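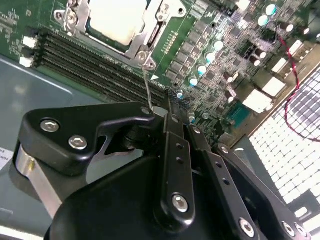 Chapter 6
Getting to Practice: Distance, Cost, and Time in Neighborhood Sport

After reading this chapter, you should be able to
explain the difference between a program being open and a program being reachable
describe how travel, fees, and scheduling affect who signs up and who stays
read a simple attendance record and identify where players are being lost

Key terms: access, catchment area, hidden cost, drop-off, retention

Pacheco is a district of 3,237 people on the east side of Plavelau. It has two elementary schools, a bus line that stops running at seven in the evening, and no indoor court. When the city opened the Steltiteo Sports Hall on the other side of the river, officials expected children from Pacheco to use it as much as anyone else. Membership was open to all city residents, and the fee was the same for everyone.

In the first year the hall registered 667 players under the age of 16. Of these, 36 lived in Pacheco. Most of them left before the season ended.

City staff first took this as a lack of interest. A short survey at the two schools showed a different problem. Many of the children wanted to play basketball or volleyball, and several already did so in the schoolyard. Their parents named three obstacles: the evening sessions ended after the last bus, shoes and uniforms had to be bought before the first game, and younger brothers and sisters could not be left at home. 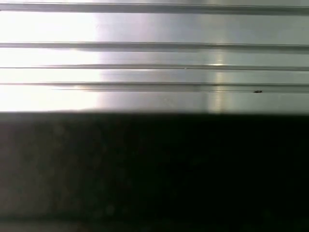 The Futum program was set up the following fall to deal with these obstacles one at a time. Practice moved to a school gym in Pacheco on Saturday mornings. Shoes were lent out for the season and returned at the end of it. Younger children were allowed to stay in the gym during practice, and a short ball games session was later added for them. By spring, nearly 100 children were attending.

We will come back to Pacheco several times in this chapter. The case is useful to students of community sport since the coaching, the rules, and the level of play changed very little between the two years. What changed was the effort it took a family to get a child to the gym.

6.1 Open and Reachable

A program is open when no rule keeps a person from joining. It is reachable when a person can attend regularly with the time, money, and transportation he or she has. The two are often confused in planning documents. A hall may serve the whole city on paper while its real catchment area, meaning the area its regular users come from, covers only the few streets nearest to it.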